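Clomitz cloth by Sustus, large size, grey-green

I bought the large Clomitz in May, after the smaller one had done a year on the kitchen table and come out of it looking better than I expected. It is sold as a cloth for anything: over a table, over the back of a sofa, under a sewing machine, round a picture frame when you move house. Mine lives in the room where two of us work, and it gets used for most of those things apart from the moving.

The large one is 210 cm along the long side. That is enough to go over our work table and hang down a little at each end. If your table is a small square one, get the smaller size, as the extra ends up on your knees. The short side is a bit mean for the length. I would have liked another hand's width on it.

The weight is the main thing in its favour. It lies where you put it and doesn't slide when you lean on it or push a plate across. I have used thinner cloths that moved every time somebody put an elbow down, and this one stays. The other side of that is that it takes a long time to dry. We hang it over the bath in the evening and it is still damp along the edges the next morning. A line outside is better if you have one.

Washing is at 30, and I have stuck to that. It has been through often enough now for me to say that it shrank a very small amount the first time and has not changed since. The colour came out a shade softer. No dye on anything else in the drum, though I did the first wash on its own.

It creases. Sustus say on the label that it can be used straight from the line, and it can, if you don't mind how it looks. Fold it and leave it on a shelf for a week and the folds stay in it for a day or so afterwards. I ironed it once, damp, and got it flat, but it took a good half of a radio play and I haven't bothered again. For a dinner table I would choose something else. For a work table the creases don't matter to me.

Colour next. I was offered a sand, a dark blue and the grey-green. The grey-green is greyer in the evening under a lamp and greener in daylight, and under a strong white light it goes rather flat. The website makes it look like moss. I like it as it is, but if you are trying to match curtains, ask for a sample first. They send them free.

Tươi Lục, who shares the room with me, had her doubts about it at the start. She types for most of the day and thought the surface would be too soft under a laptop. In practice she has had no trouble, and the cloth takes the rattle out of the table. She does push it back when she is writing by hand, as a pen goes through a single sheet of paper if there is only fabric under it.

Stains: tea came out in the wash. Candle wax came out with brown paper and an iron. A blob of printer ink did not, and that corner now goes at the back.

The hems are the weak point. One of them had a loose thread when it arrived, and after a month or two the stitching had opened for the length of a finger. I sewed it up myself in ten minutes. I wrote to Sustus as well, and they answered the same afternoon and offered 2 replacement napkins or a partial refund. I took the refund. The hem on the smaller cloth has never given any trouble, so it may be that mine was a poor one.

For comparison, I have also had the Hoàng table cover, which is lighter, dries in half the time and looks smarter straight out of the machine. It also wears through at the table corners, and I have patched it twice. The Heltance is closer in weight but has a rubbery backing that I didn't get on with, and you can't fold it down small.

I would buy the large Clomitz again at the sale price. At full price I would look over the hems the day it came and send it back if they weren't right. Four stars out of five, with the missing one for the stitching and the drying time.

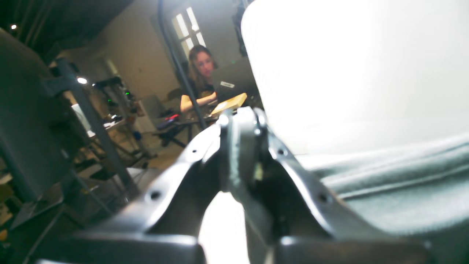

Grey-green fabric with its soft folds, and laptop work going on behind.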